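Flokau Crystal Lab: a fun kit with a fussy second half

I bought the Flokau Crystal Lab in August for my two kids (seven and ten), mostly because the summer science camp near us was full and I was getting desperate for a rainy afternoon plan. We've had good weeks with it and a couple of grumpy ones.

The first experiments are great! You stir the powder into hot water, pour it over the little rocks and leave it alone, and by breakfast the next day we had real crystals — small ones, but the ten-year-old was thrilled and wanted to start another batch before school.

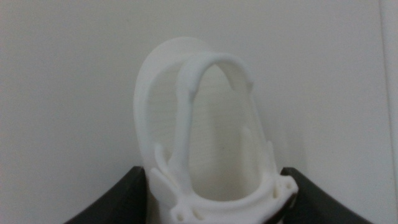

The second half is harder. The slow-growing crystals need 4 days without anyone bumping the table, and the booklet skips from step to step like you already know what a seed crystal is. I ended up reading ahead every night. The Mirnus kit we had before explained things much better, though its goggles were awful and these fit fine.

Would I buy it again? Yes, for a kid who's nine or up. My younger one lost interest and went back to the slime.

Related reviews
Fatholm Junior Microscope
Toma Volcano Set
Mirnus Slime Science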